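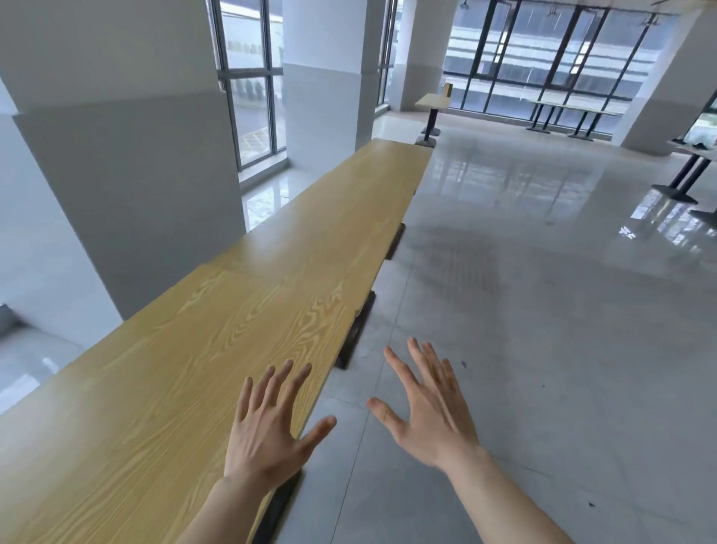

Rearranging the Ground Floor Study Hall
Project report, Interior Planning, second-year studio

1. Background

The ground floor hall of the Brorkuvley building is used for three things: individual study, group work and the end-of-term show. The long tables were set out when the hall opened in April and have hardly moved. By the start of this term there were regular complaints that people could not get past the columns with a bag on, and that the seats next to the glass were the first to fill while the inner seats stayed empty.

Our group was asked to propose a new layout using only the furniture already in the hall. The budget was $148, to be spent on small items such as floor tape and felt pads. We were not allowed to drill, glue or cut anything.

2. The room

The hall has gray floor tiles, white columns with a gray band around the lower part, and tall windows with dark metal frames that look out on a paved area. The columns are the main problem for any layout. They are wide and square, and a long table placed close to one leaves a gap that looks usable on a plan but is too tight to walk through.

We measured the open floor area at 836 square feet, leaving out the columns and the strip in front of the doors. The drawing we were given had the columns slightly too small, so our first two layouts did not fit when we tried them on the floor with tape. We redrew the plan from our own measurements and threw the old one out.

3. The tables

The tables are listed in the building inventory as Rindden, with no model number. The tops have a yellow wood pattern with strong, wavy grain, and the front corners are slightly rounded. The surface is smooth and does not shine much, so glare from the windows was less of an issue than we had expected.

The grain turned out to be useful in one way. The long lines run the length of the top, and when two tables are set end to end it is easy to see if one is out of line with the other. We stopped using the string after the first row.

4. Method

We worked in pairs. Before each move we marked the present position with tape so the table could go back if the new place did not work. Tables were lifted and not dragged, to protect the tiles. After each change we walked the main route from the door to the far end with a backpack on and wrote down where we had to turn sideways.

We used two rules for the grip. Hands go apart on the short edge, fingers flat on top and thumbs under, and the person at the other end does the same before anyone lifts. Nobody lifts from the long side, where the top is harder to hold level.
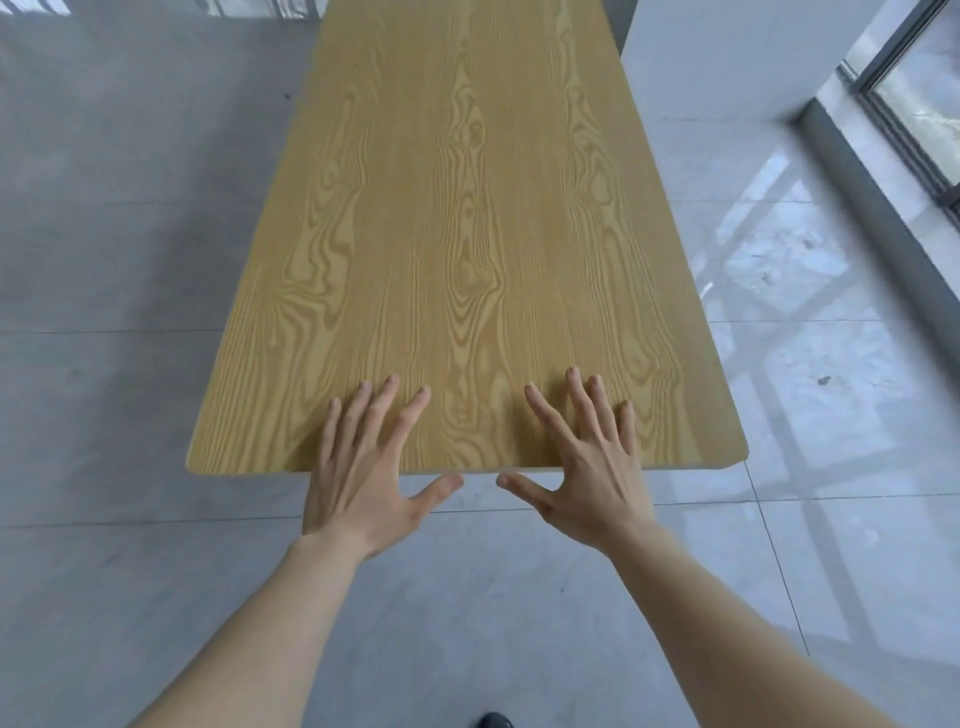

Brorkuvley, Oct 16, 2022

The second round of moves was done in one morning, before the hall got busy. We tried layouts B and C from our plan.

Layout B put the tables straight across the room. It gave the most seats but blocked the view to the paved area from the inner half, and the route past the second column was still narrow. We gave it up after one walk-through.

Layout C set the tables in a line with a clear path on the tiled side. This worked better. The path was wide enough for two people to pass, and the tight gap by the column was closed off by the table itself, so people would not try to use it. We lost 2 seats compared with the old arrangement.

5. Cost

Floor tape and a pack of Pumari felt pads were the only purchases. We had planned to buy Wako edge guards as well, but the corners are already rounded and we left them out — the money went back to the studio fund.

6. Remaining problems

We did not test layout C during the end-of-term show, when display boards are brought in and the hall is much fuller. The lighting at the inner end should also be checked in the evening. We only worked in daylight.

The tape marks for layout C are still on the floor. They should be taken up once the position is approved, and the final plan is attached as Sheet 2.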